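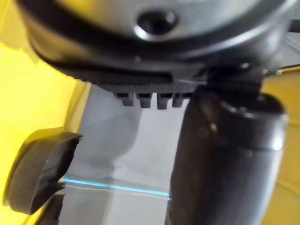 Il faudrait déjà qu'ils sachent vider un lave-vaisselle, a répondu Tzanetos quand j'ai annoncé cette page, et qu'ils le fassent sans qu'on reste à côté pour surveiller. Sa remarque résume assez bien les messages que je reçois sur le sujet. On me demande si les machines peuvent enfin prendre en charge les petites corvées de la maison et de l'atelier. Ma réponse n'a pas beaucoup changé depuis janvier : certaines, par morceaux, et lentement.

La galerie est courte. Elle porte sur le rangement, c'est-à-dire prendre une pièce, la poser sur une étagère, recommencer. C'est un travail que tout le monde fait sans y penser, chez soi avec les boîtes du placard, en magasin avec les bacs et les cartons.

Vue de près, la pince paraît massive. Un doigt cylindrique noir d'un côté, un patin noir de l'autre, et entre les deux l'espace où tout se joue. La main humaine corrige sa prise en permanence, du bout des doigts. Une pince se ferme là où on lui a dit de se fermer, et si l'objet a glissé entre-temps il faut que le programme s'en aperçoive.

Les matières claires ou translucides restent un problème connu. Un verre, un film plastique, une pochette transparente : la machine en perçoit mal les bords. À la maison, cela concerne la moitié de la cuisine.

Deuxième vue, l'étagère jaune à deux niveaux. Le bras droit tient une pièce noire moulée au-dessus du plateau supérieur, où se trouvent deux bacs en forme de semelle.

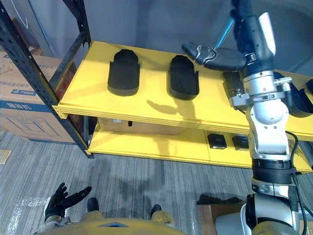
Pour ce genre de tâche, les chiffres annoncés demandent à être lus avec attention. Chez Wikach, l'atelier qui suit ces essais dans ses carnets, une série complète compte 200 poses. Sur la dernière, 194 ont été notées bonnes. Cela paraît excellent, mais il reste six pièces à ramasser ou à remettre droites, et quelqu'un doit être là pour le faire. Dans un entrepôt comme celui de Dekemgate, on s'en accommode – il y a toujours une personne dans l'allée. Dans un appartement, beaucoup moins.

Il y a aussi la question du décor. Une étagère fixe, de couleur unie, avec peu d'objets dessus, est un cas favorable. Un placard d'entrée où l'on a poussé des chaussures, un parapluie et trois sacs en est un autre, et je n'ai encore rien vu de convaincant dans ces conditions.

Pour l'atelier, je dirais donc oui sur des gestes répétés et bien délimités. Pour la maison, pas encore. Plier du linge, trier un tiroir, essuyer une table sans renverser ce qui est dessus : j'attends de voir.

La prochaine galerie sera consacrée au magasin Botosari et à la mise en rayon.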